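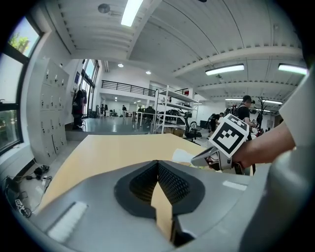 How long do I wait before I can walk on grout after a floor is regrouted? Had the hallway done yesterday afternoon, 27 tiles, the guy left without saying anything and his phone goes to voicemail. Bag says Fedard on it, the rest of the label is torn off. Two kids and one bathroom at the far end of that hallway so I need to know soon.

Brigitta Hämmerli
Give it a full day for socks or bare feet, three days before shoes and furniture. For the bathroom trips tonight lay a plank or a folded blanket and step on the middle of the tiles, not the lines. Don't mop for a week. If he used the ready-mixed kind in a tub it can take longer but you said bag so you're probably fine.
Press a fingernail in a corner somewhere, behind the door is good. If it dents, wait.

Dinesh Mudaliar
Agree with the above mostly. Depends on the weather too – we did our kitchen in Furkdale in May, rained the whole week, and the lines were still dark on day four. Open a window, no heater pointed at it, ours cracked in two spots becuase my brother-in-law set up a fan heater overnight. Had to dig it out and redo.

Also if theres a white haze on the tiles, damp sponge, wring it out hard, wipe across the lines and not along them. Leave vinegar alone, it eats at the grout.
Sealer – later. We waited two weeks. Used the Purero one, 16 bucks, went on with a little foam brush, smells awful for an evening. Some people skip it. Hallway with kids I wouldn't.

petrenko198
just walk on it, mine was fine same night. small tiles tho, and thin lines

Brigitta Hämmerli
Same night is asking for crumbly edges, please don't. And try the tiler again in the morning, he should tell you which product it was and whether he already put sealer in the mix. Some do.

Last updated June 7, 2023

We use cookies to keep you signed in and to see which pages get read. Accept all / Manage settings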